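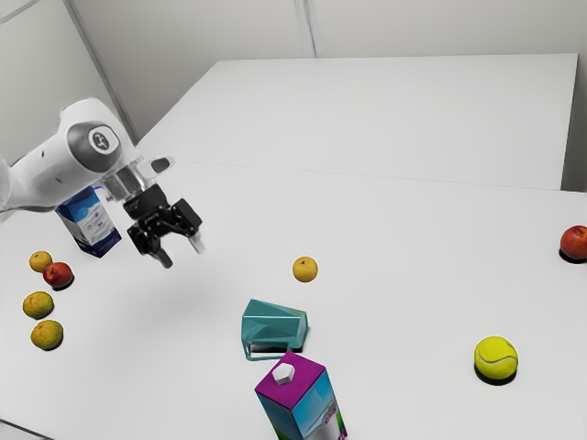 Is a weekly flower subscription from a local shop worth it, or am I paying for the wrapping?

Posted by mudroom_sink in Home & Garden > Cut Flowers

There's a flower shop on the corner in Stostumdale called Junley that opened last spring. Pretty place, one big window, buckets out on the sidewalk. They've started a subscription: you pay up front for the season and pick up a bunch every week. It comes to $405, no refunds, and if you miss a pickup the bunch goes to whoever walks in next.

The sign says everything is "locally grown and cut that morning." I have my doubts. In March they had roses and tulips and those big white lilies all at once, and I don't know who is growing roses outdoors around here in March. When I asked, the girl at the register said "our growers," and when I asked which growers she said she'd have to check. That was two visits ago.

I've bought four or five bunches from them at full price. Two were very good and lasted past a week. One had stock that smelled like pond by the third day. The others were fine, I guess, the kind of fine you get at the supermarket for a lot less.

What I want to know:

Does anybody here pay for one of these and still feel good about it in month three?
Is there a way to tell if flowers are really local without growing them yourself?
Is the no refund part normal?

I'm not trying to knock a small business. I'd just like to know what I'm buying before I hand over the money.

tolberg_annuals
Member, 3263 posts

I worked the counter at a flower shop in Tolberg for six years, so take this as one person's view from one shop.

"Local" has no fixed meaning on a chalkboard. Where I worked it meant the wholesaler's warehouse was in the next county. The flowers in the warehouse had come off a plane. The owner didn't think of that as lying and I suspect yours doesn't either, but I would read the word as decoration until somebody gives you the name of a farm.

You can check some of it yourself. Look at the stems when you pick up. Roses that all measure the same length to the half inch, with very straight necks and a cardboard or plastic sleeve, have been graded and shipped. Field flowers are uneven. You get a bent one, a leaf with a hole in it, sometimes a bug. Also look at what they carry in July. If a shop says local and in July there are no zinnias, no snapdragons and no dahlias starting, but plenty of carnations, well.

Roses in March could come from a heated greenhouse. I wouldn't bet on it, but they could.

The no refund part is common. Shops sell these early in the season to have cash when they have the least of it. The part I don't like is losing the bunch if you can't get there. Ours held them in the cooler for 2 days and it cost us nothing. Ask for that in writing. If they won't do it, I'd keep buying single bunches when they look good and walk past when they don't.

On the smelly stock: that's stock. It does that even when it's fresh if any leaves sit below the water line. Strip them, change the water every other day, and skip the penny and the aspirin. I tried both at the shop against plain clean water and could not see a difference.

Price, I can't judge without knowing how many weeks. You left that out. A 12-week season and a 24-week season are very different deals.

gravelpath
Member, 291 posts

I had a subscription like this, different shop, and it was lovely!! The first month anyway. After that it was a lot of eucalyptus. I still think flowers in the house are good for your mood and you shouldn't overthink it.

If you want cheap and really local just plant cosmos. A packet of seed and you'll be giving them away.

mudroom_sink
Original poster

Thanks, tolberg_annuals. It's 18 weeks, sorry, should have put that in. So $22.50 a bunch, and their walk-in bunches of the same size are $24. I did that math after posting and felt a bit silly. Miss two pickups and I've paid more than full price, and I know I'd miss two.

I went back in at lunch and asked about the cooler. They said they'd "try" to hold a bunch overnight. I asked if that could go on the receipt and got a look.

gravelpath, I have a north-facing balcony. I have tried cosmos. They got tall and fell over.

hardprune
Member

Don't do it. Any shop that wants the whole season up front is one bad season from closing and then you're out the money. Seen it happen.

Try Trajkovski, the nursery out past the reservoir. They have a cutting field behind the greenhouses and you can stand there and look at it, so that settles the local question. You cut your own and pay by the bucket. No arrangement, no paper, bring your own clippers because theirs are dull. Closed in the winter and they won't pretend otherwise.

Go early, before 9 a.m. By noon in summer everything in that field is limp and they charge the same.

tolberg_annuals
Member, 3263 posts

I'd go easier on the "closing" part. Plenty of solid shops sell by the season. But I agree on cutting early, and bring a bucket with water already in it. Dahlias won't open much after you cut them, so take the ones that are nearly all the way open. Zinnias, hold the stem eight inches down and wiggle. If the head flops, leave it for next week.

At $1.50 off a bunch I wouldn't sign up. Ask Junley if they'd sell you a card for six bunches with no set pickup day. We had one at our shop and it sold better than the subscription did.

mudroom_sink
Original poster

Asked about a card. They're "thinking about it." I'll try the nursery first and buy clippers.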